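首页 版块 标签 未解决 登录 注册

双臂往架子上插圆片，回放好好的，一跑策略就提前合爪，求思路

Kaan Akgül
标签：Kernodik 腕部相机 时间同步 动作块
浏览 700 · 收藏 · 分享

先说情况，可能有点长，大家见谅。我这边是双臂桌面平台，每只夹爪上方各装一个小相机，控制环 100 Hz，录数据和部署都用 Kernodik 的那套节点，版本是九月份更新的。任务听着特别傻：把桌上的圆片一个个夹起来，转成竖的，插进旁边的架子里。圆片颜色有好几种，都是浅浅的蓝绿色系，架子有槽，片子插进去是立着的。

遥操作录的时候一切顺利，我自己手速慢，但成功率挺高。把录下来的关节轨迹原样回放，物体摆回原位，也基本都能插进去，所以我觉得机械和标定这块没什么大毛病。

然后训练完一跑策略就不对了。夹爪往圆片边上靠，方向是对的，姿态也是对的，可是总在还差一点点的地方就开始合爪。有时候运气好，指尖的纹路刚好蹭住片子的边，也能提起来；更多时候就是把片子往前拱一下，然后空着手很自信地往架子那边走，看得我血压都高了。

更怪的是跟速度有关系。我把动作执行速度砍一半，提前合爪的毛病就轻了很多，再快一点马上复发。插架子那一步也类似，慢的时候能对上槽，快的时候老是偏在运动方向的前面一点。

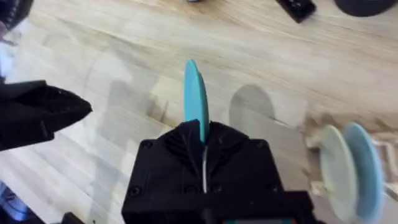
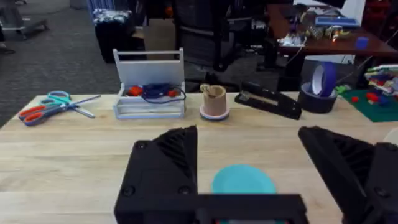 我已经试过的东西列一下，省得大家重复劳动：

- 换过更大的动作块，也试过每次只执行块里的前几步，抖动少了，提前合爪还在。
- 腕部相机的外参重新标了一遍，变化很小，结果没区别。
- 图像增强加了亮度和颜色扰动，没用。
- 把桌面背景收拾干净再跑，也没用，收拾完反倒找不到剪刀了。
- 验证集上的损失很好看，曲线漂亮得可以打印出来贴墙上。

我翻过 Kernodik 录制节点的配置，里面对齐方式写的是 nearest，就是给每一帧图像找时间戳最近的那条关节状态。我看着觉得挺合理啊？相机驱动走的是 Husevano 那个包，默认参数没动过。

现在有两个怀疑方向。一是模型压根没看懂圆片的边，片子一旦侧过来，在腕部画面里就是细细一条，可能特征太少；二是哪里有延迟，可我不知道该怎么测，用秒表对着屏幕拍这种土办法我试了一次，读数每次都不一样，就放弃了。

有没有人碰到过类似的？先查哪头比较划算？

赞 · 分享 · 评论

Bogdan Lis

学习率调小一点，多训一会儿。我之前有个模型抓东西也抓不准，多训了一晚上就好了。还有相机分辨率是不是太低了？开高点试试。

另外你可以直接把推理出来的夹爪指令整体往后挪几步，简单粗暴，我同事就这么干的，能交差。

评论
Kaan Akgül：谢谢！多训我试过了，没变化。分辨率开高以后感觉更早合爪了，不知道是不是错觉……
Lumturie Softić：应该不是错觉，分辨率一高，传输和解码都变慢。这条线索很有用，我在下面单独写。

Lumturie Softić

我赌五块钱是时间戳的问题。你描述的几个现象凑一起太典型了：回放没事、慢速变轻、误差总在运动方向前面、开高分辨率变严重。回放根本不用图像，所以回放正常只能说明关节那一路是好的，图像和关节之间错没错开，回放是看不出来的。

你去看一眼 Husevano 驱动里的时间戳来源。我手上那份默认用的是“主机收到帧的时刻”，曝光、传输、解码的时间全都没算进去。我之前在自己的台子上测下来，腕部相机的画面大约落后 100 毫秒。你想，nearest 对齐是拿这个迟到的时间戳去找关节状态，所以训练数据里每一帧配的都是“图像拍完以后手又走了一小段”的关节位置。遥操作的时候人看着真东西合爪，录下来就变成：图像里手指还没到位，标签已经在合了。模型学得一点没错，它老老实实学会了“还差一点就合”。

到这里你可能会问，部署时相机也迟到一样多，不是应该抵消吗？如果部署的整条链路跟录制时一模一样，确实能抵掉一部分。可是部署时多了推理时间，动作块还在异步执行，执行速度也跟你遥操作的手速不一样，同样的时间差换成距离就变了。所以你跑得越快偏得越多，砍到一半速度反而接近你录数据时的手速，就显得“好了”。

怎么测呢，别用秒表了，拿机器人自己当信号源，我一般这么弄：

1. 桌上随便摆点有纹理的东西，让腕部相机看得见，东西不要动。
2. 单独让腕关节来回摆，幅度小一点，频率从慢到快扫一遍，用录制节点照常录。
3. 离线把相邻两帧算光流，取平均的水平分量，得到一条曲线；关节速度是另一条曲线。
4. 两条都插值到同一个时间轴上做互相关，峰值的位置就是延迟。

注意夹爪本身也会出现在画面里，而且它相对相机是不动的，会把平均光流拉低，所以算之前把手指那块区域用掩膜盖掉。另一只手如果也伸进画面，让它退远点再录。两只手各测一遍，别偷懒只测一边，我这边左右就不一样，后来发现是两个相机挂在了不同的 USB 控制器上。

测完以后改法有两种。省事的是在对齐脚本里给每个相机加一个固定偏移，旧数据重新导出就能用，不用重录（这点很重要，谁也不想重录）。彻底一点的是把驱动改成用硬件时间戳，再把主机时钟映射做好。我建议先走省事的，确认症状变了再折腾驱动。

nearest 也顺手换掉吧，关节状态那么密，线性插值又不费事。夹爪开合那一路如果录的是开关量，就别插值，取前一个值。

部署那边，推理开始时记下所用图像的曝光时刻，动作块返回来以后，按现在的时间把已经过期的前几步扔掉再执行。很多人漏这一步，块返回了就从第一步开始放，等于每次都在补做过去的动作。Kernodik 执行节点里有个地方可以传块的起始时间，名字我记不太准了，你搜 start 应该能搜到。

至于 Bogdan 说的整体往后挪夹爪指令，救急可以，但是手臂那几路也一样错着，光挪夹爪的话插槽那一步还是会偏。

评论
Kaan Akgül：天哪，互相关跑了，峰特别清楚！左手和右手确实差一截。加了偏移正在重新导出，训完回来报告。
Lumturie Softić：导出完先挑一段叠着看看，合爪那一刻指尖应该是碰到片子的，别急着上训练。

Rutilio Cuautle

楼上讲得很全了，我补一点感知这边的，反正你第一个怀疑方向也不算冤枉它。

圆片这种东西平放的时候腕部相机看得挺舒服，是个椭圆；一竖起来侧对镜头，就只剩窄窄一条，转角稍微变一点，外观变化却很大。如果你的数据里每次都是同一个姿势夹起来，模型在插架子的时候对倾斜角基本是靠背的。可以录一批故意夹歪的，从夹歪的状态开始，人手慢慢修正到插进去。我们在 Pillivbridge 那个分拣项目里这么加了一批，插入那一步明显稳了，具体提高多少我不敢乱说，当时同时还改了别的。

还有架子上已经有片子的情况也要录。空槽和满槽看起来差很多，前面的片子会把后面的挡住，策略容易往已经占了的槽里硬怼。录的时候顺序打乱，别总从同一头开始放。

另外近处的东西在腕部相机里糊得厉害，有对焦的原因，也有运动模糊。曝光时间锁死，别用自动曝光，不然手一压低，影子进来，曝光自己拉长，画面更糊，Lumturie 说的那个延迟还会跟着飘，你加的固定偏移就不准了。我吃过这个亏，查了好几天才想到去看曝光值。

看数据我用的是 Ekinci 那个小查看器，能把图像和各路关节曲线放在一条时间轴上拖，找合爪那一帧很方便，界面丑了点，能忍。

评论
Kaan Akgül：自动曝光果然是开着的……已锁。回头新模型跑完我在这里更新，先把左手那路训完再说。

评论 4 条以上已折叠 · 分享 · 举报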